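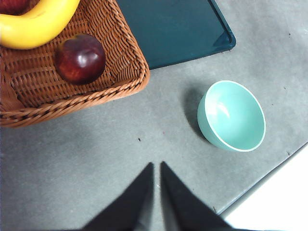 Saturday, 4 pm. Second go at the table layout for the Emia set. The first one had the fruit heaped too high and the weave was hidden, which won't do when the basket is the main piece. Took some out. With the apple down on the bottom near the side wall there is a good patch of weave showing next to it, and the thick twisted braid of the rim reads clearly as well. The banana can lie further back. I'd keep the dark red apple whatever else changes, it sits well against the brown.

Basket position

Left side of the table, left there all afternoon. Ignacio Nieto wanted it in the middle and we tried that for 30 minutes on the last visit, but the tray then has to go almost off the table. Kimen's sheet gives the basket as 40 cm long and I have drawn the plan to that. Check with a tape before anyone copies the plan.

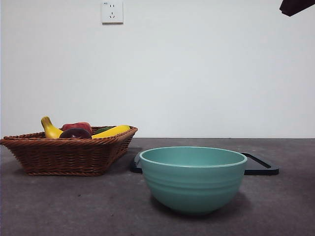
Looking from the low side, the rim hides more than I allowed for in the drawing. Anything small needs to go towards the front or be propped up. Crumpled paper under the fruit works but shows through at the corners, so try folded brown cloth next time. Long pieces are fine laid flat along the top.

Bowl and tray

Bowl goes on the tray, towards one end, with a single apple in it. Two looked crowded when we tried it in April. The pale rim against the dark tray is the bit I like best in the whole set. Tray on the diagonal, not square to the table edge. Su prefers it square. Leave both on the plan for now.

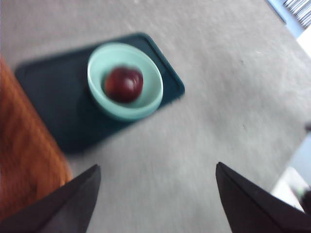 Still to do

Ask Flurix whether the 168 price labels are coming flat or already folded.
Wipe down the tray, fingermarks show on the dark finish.
Redraw the plan with the low view added.
Find the brown cloth, last seen in the plan chest, bottom drawer.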